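My great pasta water experiment, month two

So back in May I decided I was going to stop buying fresh pasta and learn to make it. I had 2 bags of flour, a rolling pin and way too much confidence (my sister Khadija still brings up the first batch, which we ended up eating with spoons).

What I got wrong for weeks was the resting. I'd knead the dough, get impatient, and start rolling after ten minutes, and it kept springing back at me like a rubber band. Loubna Alaoui, who taught the evening class I took at Ornadari, told me to wrap it up and go do something else for an hour. I did, and wow – what a difference! It rolled out thin enough to read my mail through.

The other thing is salt. I used to put in a pinch and call it done. Now I use a proper spoonful for a big pot, and I taste the water before anything goes in. I also save a mug of it every time, because a splash of that cloudy stuff turns butter and cheese into a real sauce. I forgot last night and poured the whole lot down the sink. Very annoying.

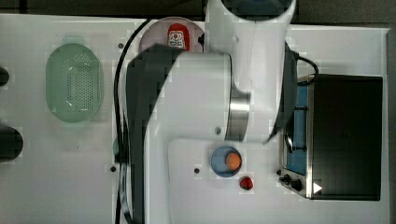
The green colander, small holes and all.

Small holes matter more than I expected, by the way. My old strainer had wide slots and I lost so much orzo through it. For long noodles I skip draining completely and lift them straight into the pan with tongs, dripping and all.

Next up is ravioli. Ciarán swears by a ricotta and lemon filling, and I have eggs to use up, so I'm making 6 big ones tonight and we'll see if they stay shut. If you have a trick for sealing the edges, leave it in the comments, please!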